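Home | Manuals | Kitchen Water | Falico Under-Sink Filter | Section 6

6. Changing the filter cartridge

Change the cartridge every 12 months, or sooner if the flow at the tap drops. A household that draws a lot of drinking water may need a new one earlier. The part number for the replacement is Langat 203. Older Langat cartridges have a shorter neck and will not seal in this housing.

You will need a bucket, a dry towel, the plastic wrench that came in the box, and the new cartridge. Leave the cartridge in its wrapper until step 6.

CAUTION: Do not use this filter on the hot water line. Hot water will soften the housing and can cause a leak.

1. Clear out the cabinet under the sink and put the bucket below the housing.

2. Close the cold water valve by turning it clockwise until it stops. Do not force it.

3. Open the filter tap and let it run until the water stops. Leave the tap open.

4. Press the red button on top of the housing to let out any remaining pressure.

5. Fit the wrench around the bowl and turn it to the left. Once it is loose, finish by hand and keep the bowl level — it will be full of water. Empty it into the bucket.

6. Take out the old cartridge. Wash the bowl with dish soap and a soft cloth, then rinse it well. Do not use bleach or a scouring pad.

7. Check the rubber ring in the groove at the top of the bowl. If it is flat or cracked, replace it. If it is good, wipe it and put on a thin coat of the grease supplied.

8. Unwrap the new cartridge, stand it in the bowl with the arrow pointing up, and screw the bowl back on by hand. Use the wrench for the last quarter turn only.

9. Open the cold water valve slowly. When water runs from the tap without spitting, close the tap and feel around the joint with a dry finger.

NOTE: If the joint drips, shut the valve, take the bowl off and reseat the ring. Extra tightening will not cure a drip and may split the bowl.

10. Run the tap for 6 minutes before drinking. The first water may look gray from carbon dust — it is harmless.

11. Write the date on the sticker inside the cabinet door and put the counter things back where you keep them.

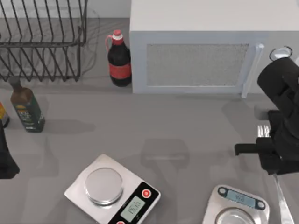 Used cartridges go in the household trash once they have drained overnight. Spare rings and grease can be ordered from Terkura under part number 26.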